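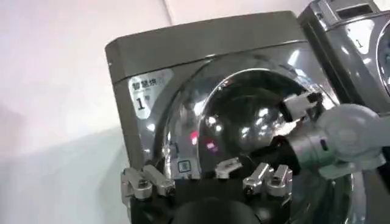

Attachment 1. Unit 1, label side.

Ticket 813, Larar Residence laundry room
Subject: Payment app takes money, machine does not start
Opened by: Ayantu Yimer
Priority: normal
Status: pending vendor

Paid for a wash on unit 1 at 7:40 pm. The Welari app showed "payment accepted" and then went back to the start screen. The machine never got the start signal. I tried again and was charged a second time. Other units take payment and start normally. I have the receipts for both charges.

Log

Step 1. Checked Ayantu's account in the admin panel. Both charges are there. Both are marked "settled, no cycle." Refunded both.

Step 2. Checked the unit list. Unit 1 shows online. Last cycle recorded was in September, before the app update. No cycles since then, but the panel has 2 more settled payments from other residents. Refunded those as well.

Step 3. Restarted the Ravska payment gateway. Waited for all units to come back online. Sent a test start from the panel to unit 1. Panel says "sent." Nothing in the cycle record. Same test to unit 3 was recorded right away.

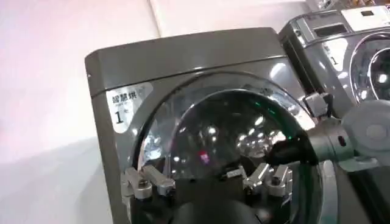 Bereket Araya wrote back that the update changed how units are matched to the gateway, and that any unit registered under the old format has to be removed and added again. A restart will not fix it.

Step 4. Removed unit 1 from the gateway and tried to add it back. Got error 168, "address in use." The Welari help page does not list this error. Tried a second time from a different browser with the same result.

Step 5. Exported the gateway table. Address 800 is assigned twice, once to unit 1 (old format) and once to a blank entry created by the update. The blank entry has no delete button for our account level. Sent the export to Welari support and asked them to clear it.

Step 6. Turned off payments for unit 1 in the app so residents are not charged. It now shows as "not available."
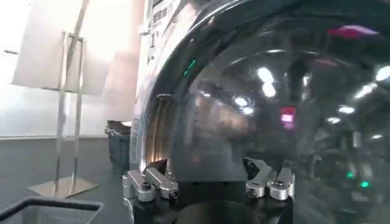 Is the coin card going to work in the meantime, asked Abelardo Orellana, or does that go through the same gateway?

Same gateway. Cards are off for unit 1 too until the blank entry is gone.

Next action: Welari support to clear address 800, then repeat step 4.
Assigned to: Sakda Wiriya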